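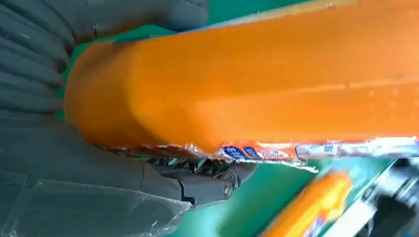 Winter Storage Tips for Small Fishing Boats

Most of the repair bills we see at the Pellcombe workshop in May come from boats that were parked wet and left alone. An aluminum hull will forgive a lot. The plumbing, the battery and the trailer bearings won't. Set aside an afternoon and work through the list in whatever order suits your garage.

Drain the livewell and bilge

Park on a slope or crank the tongue jack up so the bow sits high, then pull the drain plug. Run the livewell pump for 3 seconds at most, just long enough to push out what is sitting in the housing. Running it dry any longer wears the seal. Open the timer valve and leave it half open, so trapped water has somewhere to go if it freezes.

Put the drain plug in a bag and tie the bag to the steering wheel. People forget it in spring more often than you would think.

Fuel

Fill the tank to nearly full and add stabilizer at the rate on the bottle. Run the motor on muffs for ten minutes so the treated fuel gets all the way through. Old fuel hose with a sticky or soft feel should be replaced now, while the shops are quiet. The Gerkeck hose kit we sell for smaller outboards is part 690 and comes with both clamps and a primer bulb. Part 799 is the same kit in the longer length. Check your run before ordering, because neither one can be returned once it's cut.

Lower unit

Change the gear oil in fall. Milky oil means water has been getting past a seal, and water left in the case can crack it in a hard freeze. Fill from the bottom hole until oil comes out of the top one, put the top screw in first, then the bottom. Use new washers. Store the motor straight down so the water passages drain.

Batteries

Take them out. Clean the posts with baking soda and water, rinse, dry, and charge fully before they go on the shelf. A maintenance charger is fine for the winter. We use an Itgate on the shop bench and it has run for years without trouble – any smart charger of the right voltage will do. Label the cables with masking tape before you unhook them, especially on 36 volt trolling motor setups, where a wrong jumper can ruin the motor's board.

Carpet and lockers

Vacuum, then leave every hatch open for a few dry days. Soft plastic baits should come out of the boat altogether. They bleed color, and some kinds will melt into a hard tray if they touch it. Rods go indoors with the drags backed off. Life jackets get hung up, never folded under a seat.

Cover and trailer

Ruotsalainen support poles keep a cover from sagging, but a length of PVC pipe with a tennis ball on top works nearly as well. Tie the cover to the trailer frame and keep the straps clear of the lights. Pump fresh grease into the hubs until the old grease is out. Block the wheels, and take some weight off the tires if you have stands.

Mice like wiring. Stuff the exhaust outlet and any open rigging tubes with a rag, and leave a long tail hanging out so you see it in spring.

The parts counter is open until 5:30, closed Tuesday.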